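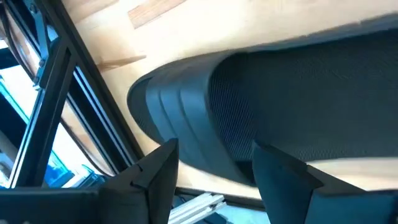
Summer hours, shoes and other bits — 6/16/18

Quick one from me, I'm writing this between two phone calls so forgive the spelling. Lots of you asked about footwear for the Marikar walk. Same questions every year, so here's the answer in one place and please, please pass it on to whoever in your household never opens these.

The walk first. Still on. Still starts at the Skastham lot, still ends at the lake house, still no buses back after dark so sort your rides now. We have 642 people signed up, which is more than the lot will hold. Share cars. If you can walk to the start, walk to the start.

Now shoes. The path was resurfaced in April as far as the footbridge. After the bridge it's the old stuff — roots, loose stone, that long muddy dip by the pump house. Closed shoes for the whole route. Mesh uppers are fine if it's dry, you'll get wet socks if it isn't. Bring a second pair of socks either way. Boots are too much for most people in June, but if your ankles are bad wear them and ignore me.

Don't buy new shoes the night before. Every year. Every single year someone is sitting on the wall at the second water stop with a heel like raw bacon. If you have new ones, wear them to the store, wear them doing dishes, whatever. Two weeks is good. One week will do. Kids' feet grow so check theirs TODAY, don't wait.

Slides are for afterward. Murray Fairweather asked me to put this in capitals but I won't. Pack a pair in the bag that goes on the truck and you'll have something soft to put your feet into at the lake house. No slides, flip flops or clogs on the route itself, the stewards will turn you around at the bridge and they're not being mean about it. The shore is pebbly too so slides are handy if you're planning to swim.

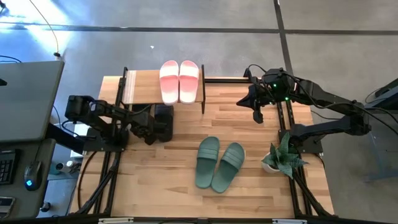 Pink slides, side by side on a wooden shelf.

Bag truck. Leaves Skastham when the last walker does, so if you want your things waiting for you, walk slower, ha. One bag each. Name on the OUTSIDE. Put shoes in a plastic bag inside the bag, last year's smell got into the seats and Vaughan Hoani had the windows down for a month. No glass, no coolers, no dogs (yes, somebody tried).

Fit. A few people wrote in about sizes because Brolteo run small, or so they say. I can only tell you what I do. Shop in the afternoon when your feet are bigger. Take the socks you'll wear. Stand up in both shoes, not just one. You want a thumb's width at the front, and no slip at the heel on the stairs. If the shop has no stairs go up and down the curb outside, they don't mind if you ask first. For slides you want the strap snug over the top of the foot but not biting, and your heel shouldn't hang off the back. My sister buys hers two sizes up and clomps around like a horse. Don't do that.

Old pairs — bring them. The swap table is back by the front door of the lake house, 3 dollars a pair or just take one if money is tight, no questions. Rules: clean, matching, no holes. Tie the laces together. Slides and sandals go together with a rubber band or they end up in different towns. Last summer we finished with 35 odd shoes in a box and nobody to claim them. 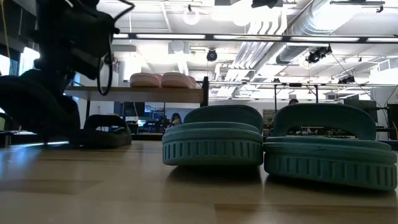 Kids' sizes always go first so get there early if that's what you're after. Anything left at the end goes to the Wesora thrift shop, and they've asked for no ski boots this time. Fair enough. They're still trying to sell the last lot.

Blister kit. There'll be one at each water stop but they run out. Bring your own tape. Put it on when you feel the hot spot, dont wait until the bridge. Petroleum jelly between the toes works for me, Vaughan swears by talc, we've stopped discussing it.

Food at the end: soup, bread, the lemon bars. Vegetarian soup is the pot with the green lid. If you're bringing a salad please bring a spoon for it too, we never have enough.

Still need 2 more stewards for the pump house stretch. You get a vest and a folding chair and first go at the lemon bars. Reply to this email or grab Murray, he's at the Skastham hall most evenings and will probaly have the clipboard on him.

Next newsletter after the walk, with the lost property list. If you already know you've lost something from last year, the gray fleece and the car key are both still in my kitchen drawer.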